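Home Articles Issues For authors Contact
Search this journal Go Advanced search

Handling flat blocks on a bounded table surface: effects of surface, border and block attitude
Published 2025-10-28

3. Materials and procedure

3.1 Table and surface

All sessions were held at one rectangular work table in the Starnham workroom. The table was chosen for its border, a raised question in our pilot work and one that earlier studies of block handling mostly leave out. On a table with a border, the usable area and the physical area differ. Participants treat the edge of the inner surface as a limit well before the object reaches it, and they tend to set objects down in a band that follows the shape of the border. A table without a border gives a different pattern, with objects placed closer to the near edge and more of them overhanging.

The surface was pale and unpatterned in every condition. No grid, target outline or tape was applied to it. We considered printed targets during the pilot and dropped them for two reasons. Participants aligned the block with the printed line even when the instruction concerned only its position, and the line itself became a reference for correcting the angle, so that placement error and correction behavior could not be separated afterward. With a plain surface the only straight references are the border of the table and the edges of the objects themselves.

The surface was wiped before each session and left to dry. Dust has a measurable effect on how far a flat block travels after release, and the effect is not the same in all directions if the cloth is drawn one way only. The wiping was therefore done in two passes at right angles. Between trials the surface was not touched.

3.2 Blocks

The objects were flat rectangular blocks from the Petier set. The set was designed for sorting exercises and contains several colors; one color was used within a session so that color could not serve as a cue to order. Each block has two broad faces, which we call the resting faces, and four narrow ones. A block lying on a resting face is stable and gives little to take hold of. A block standing on a narrow face is easy to take hold of and less stable. Most of the difficulty in the task lies in moving between these two attitudes.

A block was counted as flat when a resting face was in full contact with the surface, as standing when a long narrow face was, and as tilted in every other case, including while carried. Tilt in the air was recorded by direction only. We did not attempt to estimate the angle from video, as the estimate changes with viewpoint and the two coders disagreed too often in the pilot for the measure to be useful.

Blocks with chipped corners were removed from the set. A chipped corner catches on the surface during a slide and turns the block about that corner, and the resulting rotation is easily mistaken for an intended one.

3.3 Task

Each trial began with the block flat at a marked starting distance from the near border, the mark being removed once the block was in place. The participant sat facing the long side of the table. On a spoken signal the participant took up the block with one hand's tool, lifted it clear of the surface, and set it down at a location named in advance – near, far, left or right. In the transfer condition the block was passed to the other hand's tool over the table before being set down. The tool not in use was to be held over the table and was not to rest on it.

Participants were told to work at a comfortable pace. No time limit was given, and completion time is reported only as a descriptive measure. If the block was dropped, the trial continued from wherever it came to rest, unless it had crossed the border, in which case the trial was ended and coded as lost. Participants wore their own clothes. Loose sleeves were not excluded, but participants were asked to keep cuffs above the wrist line when reaching across, as a cuff that brushes the block can shift it without the participant noticing.

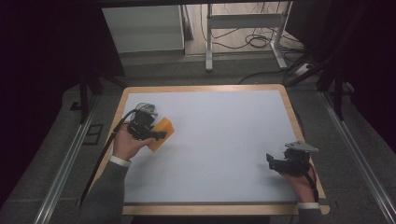 A carried block was coded from the moment it lost contact with the surface until the first moment of renewed contact at any corner or edge. First contact was made at an edge far more often than at a full face. Participants in both conditions tended to lower one edge, pause, and then let the opposite edge down, and this two-stage release is treated as a single placement in what follows. If the block was slid after both edges were down, the slide was coded separately as an adjustment.

The position of the border relative to the hand mattered more than the distance carried. Placements on the same side as the carrying hand were made with the forearm outside the border, and the block arrived with its long edge close to parallel to the side of the table. Placements on the opposite side required the forearm to pass over the surface. The block then arrived turned, and was usually adjusted before being let go. In the transfer condition this difference was much reduced, which suggests that the turn comes from the reach and has little to do with the named location.

3.4 Grip on the resting faces and on the narrow faces

Two ways of taking up a flat block were seen. In the first, the block was held across its narrow faces, with the tool lowered from directly above. In the second, the block was pushed toward the border until one edge rose against it, and was then taken across its resting faces. The second method uses the border as an aid. It was not part of the instructions and was not discouraged. We refer to the two as the top hold and the border hold.

The top hold leaves the block level during the lift if it is taken near the middle, and tilts it toward the heavier end if it is not. The border hold always begins with a tilt. Participants who used it kept some of that tilt through the carry and removed it only at release. The holds also differ in the amount of contact. The resting faces offer a large area, and small errors in position do not matter much. The narrow faces offer a strip, and the block may rotate within the hold when the contact is off center.

Both holds depend on the space between the contact faces before closing. The opening was set to the same width at the start of every session and checked again at the end. It was not adjusted to the individual. The contact faces were inspected against a plain white background, against which lint and surface dust are easily seen, and the result was entered on the Lovov sheet for that session. 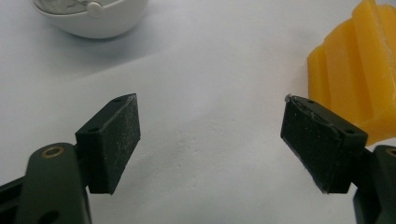
Figure 2. Open space between the two black contact pads, over a plain white tabletop. Fine white specks are visible on the pad at left.

Specks of this kind were recorded as light, moderate or heavy. Light deposits were left in place. Moderate and heavy deposits were removed with a dry lint-free cloth and the trial count at removal was noted, so that any drift in the number of slips could be checked against it. No liquid was used on the contact faces at any point, as residue alters the hold for an unknown number of trials afterward.

3.5 Coding

The material consists of 1,870 placements from 24 sessions, collected in July. Each placement was assigned a start attitude, a hold, a carry direction, an end attitude and a number of adjustments. The Effiong scheme was used for adjustments, with one change: we merged its categories of nudge and correction, which could not be told apart on a surface with no printed target. Sessions varied in length, and a session could contribute up to 77 placements. Where a participant asked to stop early the completed trials were kept.

Two coders worked independently from the same video. Disagreements were concentrated in the end attitude category, for blocks that came to rest with one edge against the border. A block in this position may be fully flat or may be held very slightly off the surface by the border, and the difference is not visible from above. Such cases were given a code of their own and excluded from the comparison of flat and standing placements. They are retained in the analysis of position.

Position was coded by region and not by coordinate. The inner surface was divided for coding purposes into near, middle and far bands, each with a left and a right half. A block lying across a boundary was assigned to the region containing its center. We accept that this loses detail. The alternative would have implied more precision than a plain surface without fixed marks allows.

3.6 Limits of the arrangement

One table was used, at one height. The raised or level character of a border changes what it can be used for, and the border hold in particular should not be expected on a table where the surface continues to a bare edge. The blocks were rigid and of one general shape. Cups, folded cloth and soft packages would be taken up differently, and the distinction between resting and narrow faces would not carry over to them.

The seated position was kept constant, but the distance from chair to table was not. Participants moved the chair between trials, mostly toward the table, and the movement was not recorded in the earlier sessions. Comparisons between near and far placements within a session are little affected. Comparisons across sessions should be read with this in mind, and Section 4 reports them separately.

Previous section | Next section | References
Contact the editorial office
© 2025 Starnham Papers on Manual Work. All rights reserved.
Back to top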